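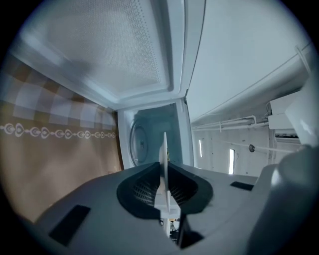
Why does my gripper pose jump when I replay a recorded demonstration through the planner?

The usual cause is a timestamp mismatch between the pose stream and the width stream. Check that before touching any planner settings. In Pomton 4 the two are logged on separate clocks, and the exporter pairs each pose with the nearest width sample, however old it is. Set the maximum pairing gap to 8 ms and export again - anything outside it will be dropped and listed in the log.

If the jumps are still there, plot the tracker's reported covariance against time. Spikes at the same points mean the pose itself is bad, and re-pairing will not help.

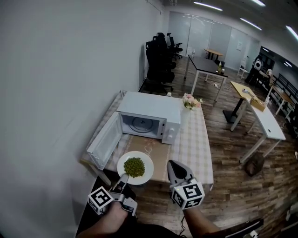

Sakda Nilsuwan: I had the same jumps with both clocks aligned. The map had been reset halfway through the recording, so everything after it was in a new frame. Splitting the file at the reset fixed it for me. No idea if Stondier does this automatically now.

It doesn't. Stondier writes a reset event but keeps the old frame name, so the planner carries on as if nothing had changed. Search the log for "map_reset" and split there.
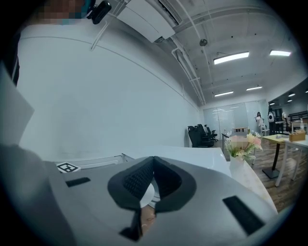
For two-handed recordings, split both sides at the same time even if only one tracker was reset. The relative transform between left and right is computed once per file. Segments shorter than 45 poses are best discarded, as the smoothing filter never settles on them.

Hanne Snorradóttir: try turning smoothing off? worked on mine

Last edited May 2026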